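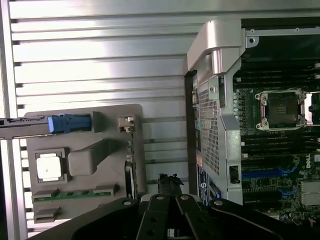 How to check grasp labels before you train on wrist camera recordings

This page explains the label check we use in the Rillarura project, where a two-finger gripper learns to handle parts in and near an opened computer. I wrote it for people who join us with their own recordings, but most of it should be useful for any work with small parts and a wrist view.

You need your recordings, the gripper log with time stamps, and the Conuvness viewer, version 2 or later. The older version shows the finger width one step too late, and all the work below will then be wrong.

Step 1. Put the log and the video on the same clock

Open one recording and find the first moment when the fingers begin to close. Write down the video time and the log time. Do the same with the last closing in the recording. If the two differences are equal, you have only a fixed shift, and you can type it in the field "offset". If they are not equal, the clocks drift. Then the recording must go through the script resync before you continue.

Step 2. Mark the moments of contact

Go forward slowly from each closing command. Stop when the finger width no longer changes but the motor current goes up. Mark this moment as "contact". Please do not mark it from the video alone. Between two black fingers a thin dark part is very hard to see, and the label often comes too early.

Step 3. Give each contact one of four labels

hold: the part stays between the fingers when the arm moves up
slip: the part was held and then moved or fell
edge: the fingers closed on a wall, a tray or a bracket
empty: the fingers closed fully

The label "edge" is the one which people forget. In our July set we had 2717 contacts, and at the first labelling 100 of them were called "hold" when the fingers had in fact taken the border of a tray. The model learned this very well. It went to the raised borders again and again with high confidence.

Step 4. Look at the shiny surfaces separately

Bare metal gives strong reflections, and these move when the wrist moves. Choose the filter "bright" in the viewer and read through all contacts it finds. Linnea Fjeld, who made the filter, advises to set the limit by hand for each lamp position. I have tried one common limit and I do not recommend it.

Step 5. Train the small model first

Use the settings file Holmgren-small and only the contacts you have checked. In our case these were 1093. Training takes one evening on an ordinary graphics card. Compare the predicted label with your own label and open every case where they disagree. Correct the label only if you would give the new one also without seeing the prediction.

Save the corrected file under a new name, so that the first labels are kept. The results table in Umano needs both files, and it will refuse the upload if the recording numbers in them are not in the same order.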